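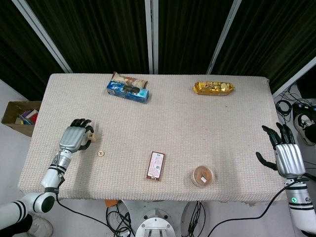 Kenneth Sarmiento told me to save my money, more or less. His words were that the Dernent hand kit is a nice piece of metal with a bad manual, and that anybody buying it for food handling should rent one first. So now I'm stuck, and hoping someone on here has used it for longer than a demo.

Short version of where I am. We're a small co-packer. We make up mixed snack boxes by hand - biscuits, crackers, foil packs, little sachets - and the one job people hate is the loose biscuits. Utatine is offering us the Dernent two-arm kit, both hands, base, controller, setup visit, 3 months of remote support. After that the support is 113 a month. They want an answer before the end of July.

What I need to know:

Does the grip stay gentle after a few weeks of use or does it drift? A thin biscuit is not a forgiving thing.

How bad is it with shiny wrap? The sales guy went kind of quiet when I asked about gold foil.

Can a normal person teach it a new item, or do you end up calling Utatine every time the marketing people change a box?

Is the support plan worth it? Or do people drop it?

Not looking for speed by the way. We know it's slow. If it does the boring part of the shift without making crumbs I'm happy.

Thanks in advance, typing this on break

Capucine Rey

Dorian Delaunay

Had the kit since last fall, same seller. Not food, we do sample packs for a soap company, but thin stuff and boxes and foil so pretty close.

Grip: it drifts. Not much, and it drifts the same direction, tighter. There's a routine in the menu called finger zero. Run it at the start of every shift, hands open, nothing near them. Takes a couple of minutes. The manual says once a week. Manual is wrong, or it was written for somebody moving cans. When we skipped it for a while we started getting cracked samples. Went back to every shift and it stopped.

Also set your force limit per item and not for the whole job. The default is one number for everything which is crazy. You want a soft setting for the biscuit and a firmer one for a carton or it'll drop the carton. It's under Items, then Edit, then scroll way down. They hid it.

Foil: yeah. It's the weak spot. Ours would reach for the glare instead of the pack. What helped was the lights, not the software. We turned off the overhead right above the table and put two cheap lamps out to the sides with baking paper taped over them. Looks awful, works fine. Rough cloth on the table helps too, things don't slide off when a finger touches them, and you don't get a second glare from the table top. Wash it or swap it for food obviously.

Crinkled ends on a pack are worse than the flat part. Teach it to go for the middle.

Clear round tubs with a lid, ok. Flat little sachets are the hard ones. If it's flat on a bare table the fingers just scrape at it. On cloth it's better but I'd still call it a coin flip. We ended up standing ours in a small rack so it can grab from the side. If you've got a lot of sachets think about that before you sign anything.

Teaching: a normal person can do it. Our newest guy does it. You lead the arm through the pick a bunch of times, moving the item a little bit each time, and then let it try on its own. DON'T teach with the item in the exact same place every time, we did that at first and it learned the place and not the item. Cost us a whole afternoon. New artwork on the same size box has mostly been ok for us with no reteaching. New shape, you reteach.

Support: we kept it. Wouldnt say I love it. Phone people are good, email goes nowhere.

Get them to quote the finger pads as a spare. They wear and they're not in the box.

Hugo Maillard

dont buy it, get the Hermans suction one. way cheaper and way faster. we do 722 picks an hour on ours no problem and foil is nothing for suction

Cyrill Eder

Suction on a bare biscuit, good luck. We tried a Hermans cup on oat cookies and it pulled crumbs into the line all day, then the filter clogged, then it dropped them. Wrapped goods, sure, Hugo is right, suction wins and it isn't close. Capucine said loose though.

I'll add a few things since Dorian covered most of it.

1. Ask for a trial on YOUR items. Utatine will do it if you push. They'll say the demo unit is booked. Push again. Mail them a carton with the real products, the actual biscuit, the actual foil pack, not something close. Ask to get the raw video with the misses left in. The video they sent us first was all good picks, we asked for the rest and that told us a lot more.

2. Check what the price says about the hands. When we got our quote it had one five-finger hand and one plain gripper, and it was written so you could easily miss that. You say both hands so maybe they changed it. Get it in writing anyway.

3. Cables. There's a lot of them and they run low. Budget for some kind of cover or channel along the floor, and decide where the controller goes before the setup visit, cause the installer puts it wherever he's standing. Ours was in the walkway for a month.

4. Food contact. Ask for the paperwork on the fingertips specifically. Not the arm, not "the system". We were told it was fine, then got a sheet that covered the arm only. We put thin gloves on the fingertips in the end, and then you have to redo the force settings as the glove changes the feel. Works but it's one more thing to change every shift. If your inspector is strict this could kill the whole idea, so I'd ask that one first.

5. On the support - I dropped it after the free months and regret it a bit. There was an update in spring that broke our saved items and people on the plan got it fixed the same day. I waited about 2 weeks. Cetard also does service on these now, independent, cheaper per visit, but they can't touch the software side. Good for pads and joints.

Would I buy it again? For loose biscuits, ok yes, with the trial. For the full box, foil and sachets and all, no. Let it do the biscuits and leave a person on the rest. That's how ours ended up and the crew is fine with it.

Kenneth's not wrong about the manual.

Capucine Rey

Super helpful, thank you both (and Hugo, but they really are loose). Checked the quote, it says "hand set" with no number next to it, so that's my first call. Hadn't thought about the fingertips paperwork at all. Asking for the trial today, will send them the biscuits and the foil packs and a handful of sachets and post back when I get the vidoe.

Dorian if you see this, what rack did you use for the sachets? Bought or homemade?

Dorian Delaunay

Homemade. Old letter holder from the office, cut down and screwed to a board. Leave a finger's width between slots or it grabs a pair.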